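施設公開・見学会 報告と意見交換の掲示板
件名:Akthorpe社 公開見学会(移動作業ロボット「Fluna」実演)について

1 投稿者:kanri_bu3
先般開催されたAkthorpe社の公開見学会に、当会から9名が参加いたしました。以下、概要を報告いたします。参加された方の補足、ご異論があればこの件名に続けて投稿願います。

見学会は前半が講義、後半が実演という構成でした。講義はAreti Vasilakis氏が担当され、作業計画ソフトウェア「Luvum」の設計方針と、実機に移す前にシミュレーション上で動作を繰り返し確認する手順について説明がありました。同社では、一つの作業につき最低200回の試行をシミュレーション上で行い、その記録を審査したうえで実機での試験を許可しているとのことです。

後半の実演では、ロボット視点の映像が会場の大型画面に表示され、参加者は操作卓の後方から見学いたしました。室内の家具に近づく際の経路の取り方、停止位置の決め方について、担当者から逐次解説がありました。

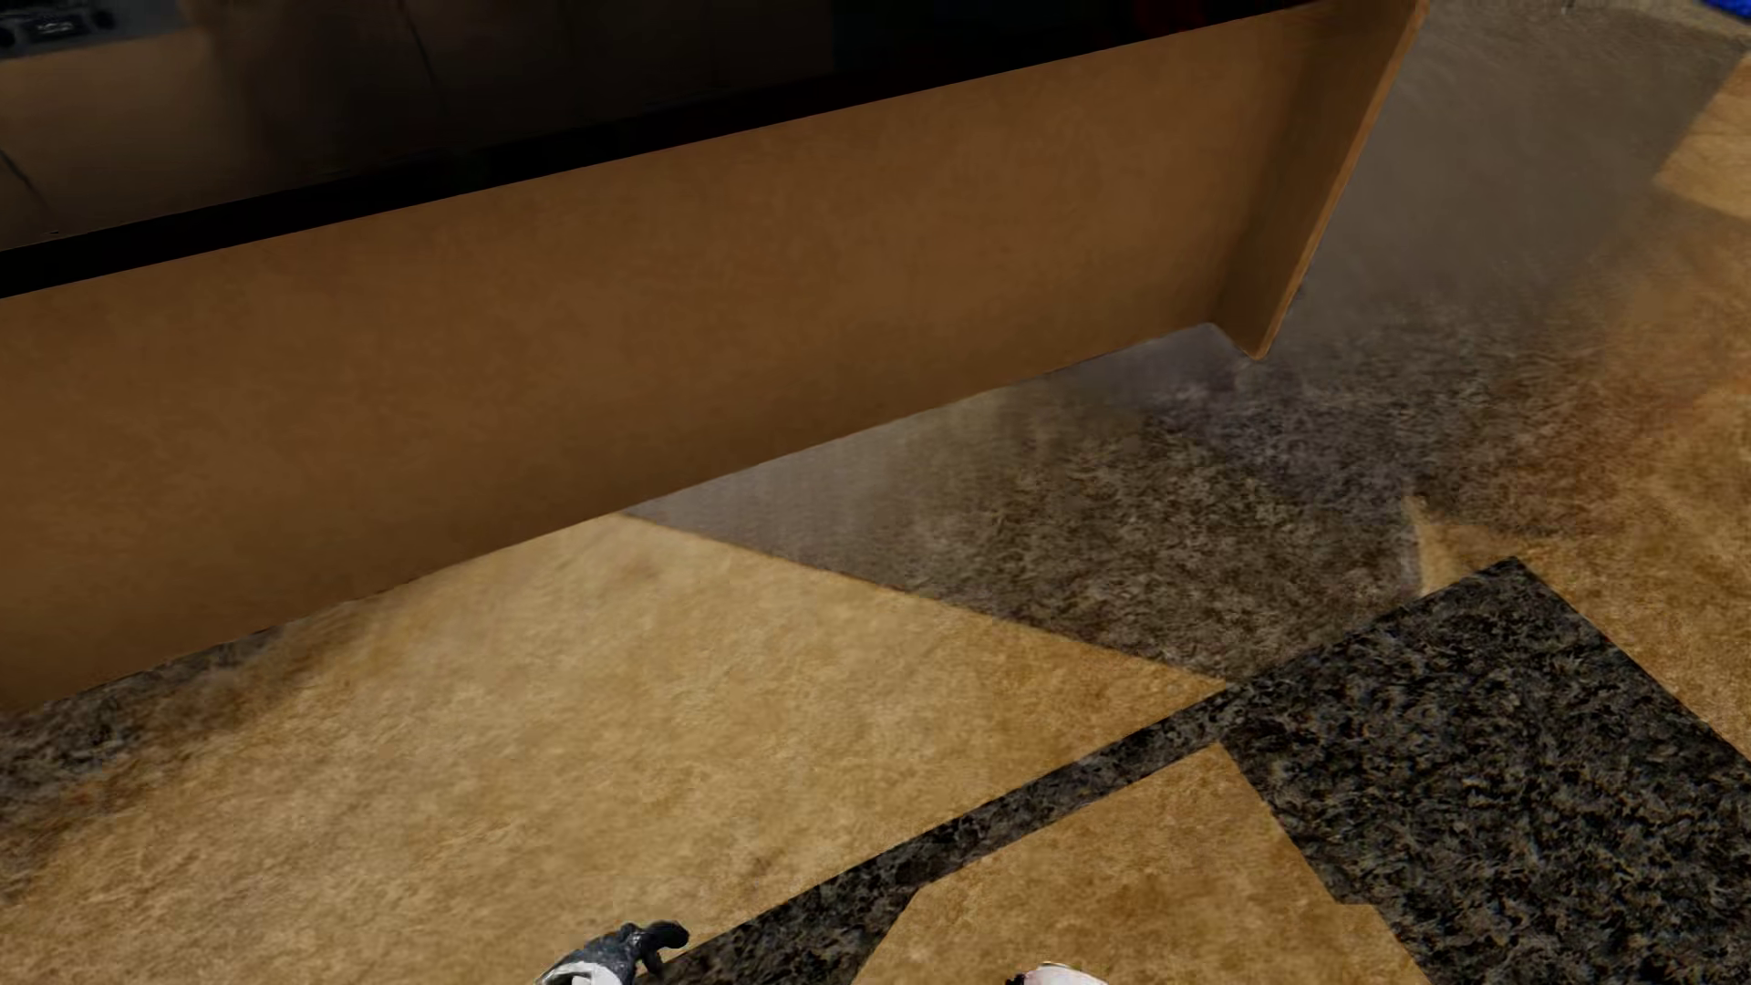
質疑の時間は当初の予定を超過し、主として安全停止の条件と、床面の模様が変化した場合の認識精度に質問が集中しました。後者については現在評価中であり、結果は8月に公表予定との回答でした。配付資料は事務局にて保管しております。

2 投稿者:setsubi_41
ご報告ありがとうございます。参加者の一人として補足いたします。
操作卓の説明のなかで、遠隔操作から自律動作へ切り替える際には必ず担当者2名の確認を要する旨の発言がありました。当方の現場では1名で切り替える運用としておりますので、見直しの参考になるものと考えます。

3 投稿者:north_line
同じく参加いたしましたが、率直に申し上げて、実演の内容には不足を感じました。シミュレーションの説明に多くの時間が割かれ、実機については格納状態の見学のみでした。公開見学会と称する以上、実機の動作を短時間でも示していただきたかったと存じます。200回という試行回数についても、成功の判定基準が示されておらず、数字のみでは評価いたしかねます。

4 投稿者:kanri_bu3
>>3
ご指摘の点、承知いたしました。判定基準については配付資料の5ページに記載がございます。停止位置の誤差および接触の有無による判定で、許容値は作業ごとに定めるとされております。ただし、許容値そのものは非公開です。

5 投稿者:song_user
>>3
実機の動作がなかったことについては、事前の案内に「実演はシミュレーション環境にて行う」と明記されておりました。この点で主催者を批判するのは適当でないと考えます。
当方は搬送装置「Song」を導入しておりますが、導入時に最も役立ったのはシミュレーションの記録でした。失敗例を含めて閲覧できたため、通路幅の変更を事前に決定することができました。今回も操作卓の後ろで画面を見ながら直接質問できた点は有益でした。

6 投稿者:north_line
>>5
案内の記載は確認しておりませんでした。その点は訂正いたします。
もっとも、床材の違いや照明の条件など、シミュレーションと現場との差異についての説明が十分であったとは考えておりません。質疑でこの点を伺ったのは当方ですが、「評価中」との回答にとどまりました。

7 投稿者:setsubi_41
>>6
床面については同意見です。当方の施設は区画ごとに床材が異なり、継ぎ目も多いため、公表される評価結果を待って判断する予定です。
なお、質疑の終盤にVasilakis氏から、参加団体の床材の見本を提供いただければ試験条件に加えることを検討する、とのお話がありました。報告に記載がないようですので申し添えます。

8 投稿者:kanri_bu3
>>7
記載漏れでした。失礼いたしました。見本の提供を希望される団体は、床材の名称、使用年数および設置区画を記した書面を添え、事務局までお送りください。取りまとめのうえ、先方に送付いたします。

9 投稿者:north_line
>>8
当方からも提供いたします。書面の様式に指定があればお知らせください。

10 投稿者:kanri_bu3
>>9
様式の指定はございません。次回の見学会については、実機の動作を含めていただけるよう、事務局から先方へ要望書を提出いたします。追加のご要望は本件名にてお受けいたします。

お問い合わせ:掲示板事務局 | 無断転載を禁じます | ページの先頭へ戻る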